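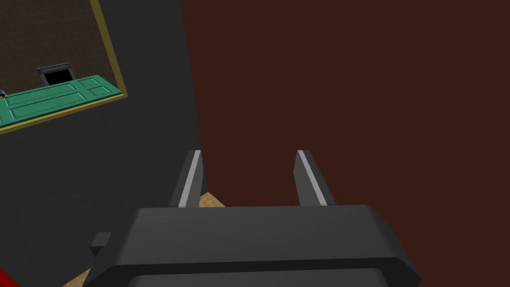

Getting a sourdough starter going in a cold kitchen

Posted by Vicente Mansilla in Baking and Bread

Hello all! I'm on day nine of my first ever starter and completely hooked, but it has gone very quiet on me. For the first three days it bubbled like mad and I was telling everyone at work about it. Then it just stopped. I feed it every morning with 100 g of strong white flour and 100 g of tap water, after tipping most of the old stuff away. It smells a bit like nail varnish remover and there's a thin grey liquid on top by teatime. The kitchen is chilly at this time of year (old house, stone floor) and I keep the jar next to the bread bin. Have I killed it? I'd love to bake with it before my sister's visit at the end of October, and I've already bought a proving basket, which may have been a little keen of me.

2 replies

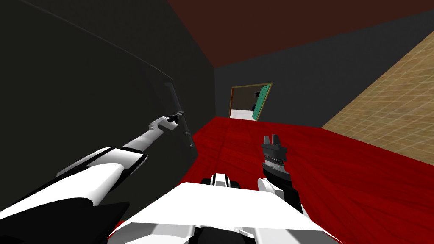
Wumpini Kyei
Community helper, Baking and Bread

You haven't killed it, please don't bin it! Nearly every new starter goes through this. The early bubbles mostly come from bacteria that were in the flour, and they die back as the mix turns sour. The yeast you want is slower to get settled, and in a cold kitchen it can take two or three weeks. Mine took nineteen days the first winter and I very nearly gave up on day twelve.

The grey liquid and the nail varnish smell mean it's hungry. Stir the liquid in or pour it off, either is fine. Then try this for a week:

Keep back 50 g of the old starter and feed it 50 g of flour and 50 g of water, just warm to the finger. Make half of the flour wholemeal, or rye if you can get it - rye is brilliant stuff and you'll often see a change within a couple of days. Put the jar in the oven with only the light on, or on top of the fridge towards the back. Stick a note on the oven door if you go for the first one (I once preheated mine to 200 and had to start all over again).

Put a rubber band round the jar at the level of the starter after feeding. When it doubles within six to eight hours, two days running, you're ready to bake. Do your first loaf on a day when you're at home, and let the dough tell you when it's risen, even if the recipe says four hours. Cold kitchens make lovely tasting bread, it just takes ages. Do come back and tell us how the first one comes out!

Graline
Member

Rye flour. Sorted mine in two days. Also I'd use a bigger jar than you think, it climbs out.

Contact us | Copyright 2019 | Back to top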